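To: pantry-storage list
From: Hywel Lewis
Subject: Re: Keeping bouillon granules from caking after opening

Suleiman Yusuf wrote:

> We go through a lot of chicken bouillon granules in the shared kitchen at
> Korstead and I am throwing out too much of it. The stuff comes in foil-type
> pouches. Once a pouch is open, somebody folds the top over, puts it on the
> shelf above the stove, and within a couple of weeks it is a brick. I have
> tried a clothespin, a rubber band, and pouring everything into a glass jar.
> The jar was better but the granules at the bottom still set hard.
>
> Two questions. Is it worth decanting at all, or should I leave it in the
> pouch and put the pouch in something? And does anyone store these upright?
> Ours fall over, and then the fold opens.
>
> Suleiman

Suleiman,

Short answer to both: leave it in the pouch, stand the pouch in a container, and move the whole thing away from the stove. Details follow. My figures are from our own kitchen and I would not lean on them too hard for a different climate.

1. Location

The shelf above the stove is the main fault. Every pot that boils sends steam straight up to it, and granulated bouillon is mostly salt with some sugar, so it takes up water readily. We had the same arrangement until last November. I moved the dry seasonings to a cabinet on the opposite wall, at waist height, and changed nothing else for the first month. Caking dropped enough that I stopped breaking up lumps with a fork. If you do only one thing, do that.

The refrigerator is not an improvement. The pouch comes out cold, gets opened in warm air, and picks up condensation on the inside face. Elis Gittins tried it on this list a while ago and reported the same result.

2. Pouch or jar

Decanting exposes all of the product to room air at once, and a jar that is a third full holds a lot of air over the granules. A pouch can be squeezed down as it empties. I press the air out from the bottom up, fold the top over three times, and clip across the full width. A clothespin holds the middle and leaves both corners open, which I suspect is what happened to yours. A flat bag clip at least as wide as the pouch is the right tool. We use the long Fultton ones.

The printed panel also stays with the product. Date code, directions, and allergen list are all there when somebody asks. With jars I was copying these onto tape, and the tape came off in the wash.

If you do want a jar, size it so that it is nearly full when you fill it, and keep the rest sealed. For what it is worth, 620 grams went into our medium jar with the granules tapped down.

3. Upright storage

Pouches stand well when new and badly once the contents drop below half. The fix is side support. I use open-topped containers, one row deep, with the pouches set in on their bottom edges and the fronts all facing the same way. A little lean does no harm. What matters is that the pouch cannot slide down far enough to put weight on the fold.

Some notes on the containers:

- Straight sides are better than tapered. In a tapered container everything drifts toward the middle and the end pouches lie down.
- A light interior makes spilled granules easy to see. Wipe them out dry. A damp cloth leaves a film that cakes onto the next pouch.
- Ours are 18 cm deep front to back. Deeper than that and a second row starts to form behind the first, and the back row is forgotten.
- Put the tallest pouches at the ends if the cabinet door has a rail. They are easier to tip out past it.

Apostolos Stergiou keeps his in the cardboard trays that Valtetti canned tomatoes come in. He says they last until something leaks.

4. The spoon

Check this before you buy anything. If people are measuring over a steaming pot, or putting a used spoon back in, no clip will help. We keep a dry measure in the same container as the bouillon, next to the pouch, and it does not go near the sink during service. Tip granules into a small bowl first, close the pouch, then go to the stove.

5. Lumps already formed

Soft lumps break up if you knead the closed pouch on the counter. Hard ones can be dissolved in hot water and used the same day as stock. I would not dry them in the oven. I tried it at 40 degrees C with the door ajar and got a darker brick.

6. Desiccant

Food-grade packets work for a while. In our cabinet they were spent in seven weeks, and by then most pouches are finished anyway. I stopped ordering them.

I have not tested the larger catering tubs. Jarosław Makowska was using them at Edwards and may have something to add on how the lids hold up.

Hywel

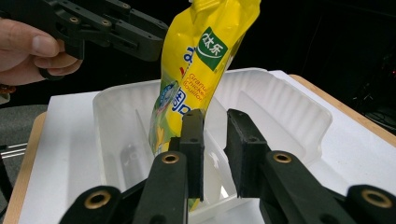
Granulated chicken bouillon, glossy yellow pouch, stood upright with a slight lean.

Contact the list owner | Copyright remains with the individual posters | Back to top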